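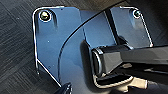
*Lesezeit: 2 Minuten*

## Halterungen am Langloch nachstellen - bringt das überhaupt was?

**Achilleas Vrettos**, September 2024

Ich habe zwei dunkelblaue Halterungen von Arkberg, eine größere und eine kleinere, beide mit einer Schraube im Langloch. Liegen bei mir auf dem grauen Teppich, bis ich weiß, was ich damit mache. Laut Anleitung soll man sie »stufenlos justieren« und dann »handfest« anziehen. Handfest? Bei einem Regal, das 75 cm breit wird und Bücher tragen soll? Ich glaube da kein Wort. Außerdem ist die Oberfläche so glänzend, dass ich mich frage, ob ein Schraubenkopf darauf Halt findet. Hat jemand die Dinger länger als ein paar Wochen im Einsatz?

**Flarnville**

Kommt auf die Wand an. Handfest reicht zum Ausrichten, danach mit dem Schraubendreher nachziehen. Unterlegscheibe drunter, wenn der Kopf schmaler ist als das Langloch breit. Ob der Lack das mitmacht, würde ich an einer Stelle testen, die man später nicht sieht. Die Werte zur Traglast in solchen Anleitungen nehme ich grundsätzlich nicht ernst - die gelten für Beton und nicht für Gipskarton. Was hast du denn für eine Wand?

**liem_97**

hab andere, halten. würd ich nicht so viel drüber nachdenken

**Kultunon**

»Halten« sagt wenig, wenn nichts draufsteht. Ich würde die Schraube beim Einstellen nicht ganz am Ende des Langlochs lassen, sonst kannst du nur noch in eine Richtung korrigieren. Und nach zwei Wochen mit Gewicht noch mal die Wasserwaage anlegen.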